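Chapter 7
What a Cover Promises

Most people will tell you they don't judge a book by its cover. Most people are wrong about themselves, and publishers have built a business on knowing it. This chapter is about book and magazine covers as a form of selling. It asks what a cover can really do, what it only gets credit for, and how we might tell the two apart.

A warning before we start. A lot of what is written about cover design is written by people who sell cover design. They have every reason to say that the right shade of blue doubled the sales of a cookbook. Maybe it did. But a cookbook also has an author, a price, a season and a place in the store, and all of these change along with the cover. When you read that a redesign "saved" a title, your first question should be what else happened that month.

7.1 The Verholm relaunch

Take a case that gets passed around in design courses. Verholm, a mid-sized publisher of crime and travel books, gave 22 of its older titles new covers in a single February. The old ones had used photographs of harbors and empty roads. The new ones were plain, dark and mostly type. Sales over the next year rose by 34 percent, and the relaunch has been taught ever since as proof that plain covers sell.

Look at it a little harder. Verholm also cut the price of those titles, and it paid for table space near the door in the Grirkden chain, where its older books had been shelved spine out at the back. No group of titles was left in the old covers for comparison. We have one result and at least three causes, and the cover is simply the one that photographs well in a slide show.

None of this means the covers did nothing. It means the case can't tell us. You will meet many cases of this kind in your reading, and the honest answer to most of them is a shrug followed by a better question.

7.2 What we can say with some confidence

The claims that hold up best are the modest ones. A cover tells a shopper what sort of thing this is. It does so fast, and it does so mainly by looking like other things of the same sort. A thriller looks like a thriller. A magazine for children looks like a magazine for children, even to a shopper who can't read the language on the front. Designers sometimes complain about this sameness as if it were laziness. It can be that too. Still, a shopper who can't place a book within a glance or so will often not pick it up, and a sales team would rather have a dull cover in the right section than a brilliant one nobody can file.

Majimbun, a distributor that supplies station kiosks and small stores, tested this in a small way. It put the same short novel out in two covers, at the same price, in 20 similar kiosks for each version. One cover followed the habits of the genre closely and the other broke them. The ordinary cover sold better, though not by much, and the gap was smaller in kiosks where staff had placed the book beside its rivals. The total was around 4000 copies, enough to take seriously and too few to build a theory on. Majimbun, to its credit, never claimed otherwise.

Notice what the test did not measure. It did not ask whether people liked the book once they had read it, or whether they remembered the cover at all. Liking, remembering and buying are separate things – a point that design awards tend to skip past.

7.3 Two ways of filling a front

For the rest of the chapter we will use a rough split between crowded covers and quiet ones. A crowded cover puts as much as it can up front: characters, bright color, big lettering. A quiet cover leaves most of its surface alone and trusts a name or a few words to do the job. Neither is better by nature. A quiet cover depends heavily on the name it carries, and an unknown author may gain little from one.

The split is rough, and you should distrust it where it stops helping. Plenty of covers sit in the middle. Wrapping, wear and lighting also change how a cover looks outside the design studio, where every sample is clean and flat.
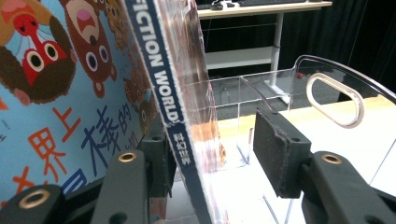
Cartoon animals on pale blue for the magazine; small gray characters on a nearly black ground for the book, with the author's name, 东野圭吾, running down the cover.
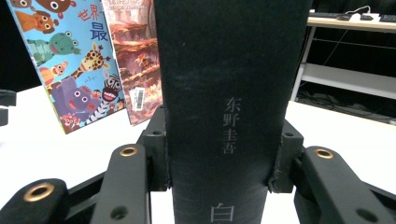
7.4 Questions to carry forward

Before moving on to the next section, pick a claim about covers from a trade magazine or a publisher's blog and keep it beside you as you read. We will come back to it at the end of the chapter. Ask who made the claim and what they were selling. Ask what was compared with what.

The next section takes up the Drultari readers' panel, which asked people why they had bought a particular book and then asked the same people again some months later. Many of the answers had changed. What that does to the value of the first set of answers is a problem the panel's own report handles in one short footnote, and we will spend rather longer on it.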